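Evening, kettle on

Rain from lunchtime on, the soft kind that doesn't do anything for the garden but makes you want to stay in, so I stayed in and finally gave the rice cooker the attention I've been promising it since September. I had meant to write up the whole trip to Dendham tonight, but I'm too full of rice and it will keep.

I do love that cooker, I should say so somewhere. It was a present to myself when I moved back from Burnolthorpe with not much more than a suitcase and a doona, and I paid 93 dollars for it, which felt wildly extravagant at the time (I ate toast for most of that week to make up for it). I've had my money back many times over. It has done plain rice, porridge, a lentil thing I was proud of, and one cake that was closer to a pudding, though we all had seconds and the plate went home scraped clean.

The trouble is that I'm a great one for wiping the outside and feeling virtuous. That lovely plum colour comes up so beautifully with a damp cloth that you forget there's a whole underside of the lid to think about, with its rows of little bumps and the steam valve, and then the plate with all those tiny holes where the starch likes to settle. I remembered it this morning while I was looking for the measuring cup, and after that I couldn't un-remember it.
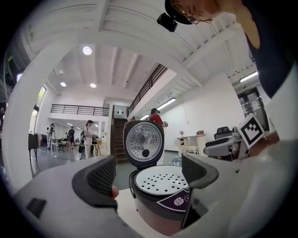 So out came the old toothbrush and the bicarb. I soaked the white plate in the sink for 40 minutes while I listened to the end of my program, and then went at the holes one row at a time with the brush, which was far more soothing than it has any right to be. My mind wandered all over the place. I thought about the kitchen at Burnolthorpe with the window that never shut, and whether I still have the recipe for the sour cherry rice I used to order at Ateş, back when it was the only place open after the late shift. I think I copied it onto the back of an envelope. If I did, it will be in the biscuit tin with the spare buttons and the warranty for the heater.

The lid I did with a cloth wrapped around a chopstick, working along the dark rim and in around the valve. I left everything on a tea towel by the window and had a cup of tea, and then another.

Supper was 2 cups of the jasmine from the big bag, rinsed 4 times until I got bored, with a fried egg and the last of the pickled cucumbers. Far too much for one, but there'll be fried rice tomorrow and I won't be sorry. I ate it in the good chair with my feet up and half a game of Arkadero laid out on the side table, and I still can't see how to get my blue counters out of that corner.

Must buy more bicarb, and look in the biscuit tin for that envelope. The rain has eased off a little now. Bed soon, once I've put the plate back in.

Contact | © All entries remain the property of the author | Back to top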